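How to Break In Stiff New Jeans Without Crying About It

Every couple of years I convince myself that I am a person who wears raw denim. I buy the jeans, bring them home, stand them up in the corner (they do this on their own, like a coat rack) and wonder what I was thinking. Then I break them in, forget the whole ordeal, and buy another pair.

If you are at the coat rack stage right now, these are the steps I follow. They work on raw denim and on any heavy cotton jeans that feel like roofing material. Stretch jeans don't need any of it. Stretch jeans were born tired.

What you need

One pair of stiff jeans
A bathtub, or a very patient sink
A towel you don't love
Vinegar, plain white
A chair with arms
2 weeks in which you have no plans to sit on anyone's pale couch

Step 1: Check the fit before you do anything

Button them all the way up. The waist should be snug enough that you can breathe but would prefer not to discuss it. It will give a little. The length will not get longer, whatever the salesperson told you. Sit, squat, and climb one stair. If you can't manage the stair, take them back while the tags are on.

Look at the label too. If it says "sanforized," the fabric has already been shrunk at the mill and won't change much. If it says "unsanforized" or "shrink-to-fit," believe it. I once ignored that word on a pair of Lorkari straight legs and now own a pair of Lorkari capris.

Step 2: Soak them

Turn the jeans inside out and lay them flat in a tub of lukewarm water with a cup of vinegar. Push out the air bubbles. They will come back up. Push again, or put a couple of full shampoo bottles on the knees. Leave them for an hour and don't be alarmed by the water, which will look like you have been washing a pen.

Use cool water if you like the fit the way it is. Use warm water only on a pair you bought big on purpose.

Step 3: Hang, then wear damp

Hang them by the waistband until they stop dripping. When they are damp and no longer wet, put them on. It is an unpleasant minute. My friend Viktória Deák compares it to getting dressed inside a salad, and I have nothing to add.

Now move around. Bend your knees, sit in the chair, get up, fold the laundry you have been avoiding. The creases that form while the fabric is drying are the ones you will keep, so try to make them where a human leg bends.

Step 4: Wear them at home for short stretches

An hour or two each evening for the first few days is plenty. Pick something that has you leaning forward and back in your seat, as that softens the hips and the back of the knees faster than walking does. Card games are my choice, mostly for the snacks. 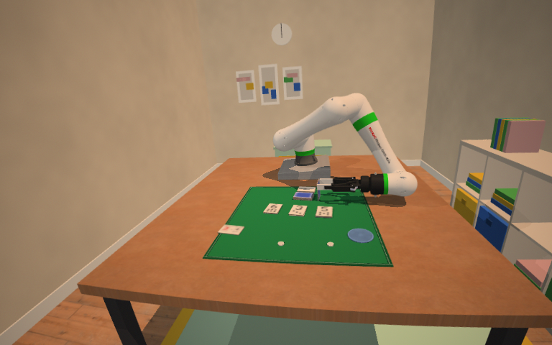
Cards on the green felt.

Keep the pockets empty for now unless you want the outline of your phone as a permanent design feature. Some people do. Nizar Khoury has a perfect rectangle on his left thigh and will show it to strangers.

Step 5: Deal with the stubborn spots

The waistband and the inner seams are always last to give in. Roll the waistband back and forth between your hands while you watch TV. For seams that scratch, turn the jeans inside out and rub the ridge with the back of a metal spoon. You will look odd. You will also stop itching.

Skip the sandpaper. I know there is a video. I tried it on my Stolleo pair and the knees went from "nicely faded" to "open" in one afternoon.

Step 6: The first real wash

Wait as long as you and the people who live with you can stand it. Then wash inside out, cold, on gentle, with nothing else in the machine that you wish to remain its current color. Hang to dry. The dryer will undo Step 3 and take an inch off the leg as a tip.

They will feel stiff again after this. Twenty minutes of wear usually fixes it.

A few notes on dye

Indigo rubs off on light bags, white sneakers, car seats and dogs. The vinegar soak may help a bit, but it won't stop it. Wear dark shoes for the first month, and cuff the hems once so the inside of the fabric sits against your laces — the inside is paler and sheds less.

If you do mark something, dab it with cold water and a little dish soap before it has time to settle. Don't scrub. Colleen Nguyen scrubbed, and her cream tote is now a blue tote.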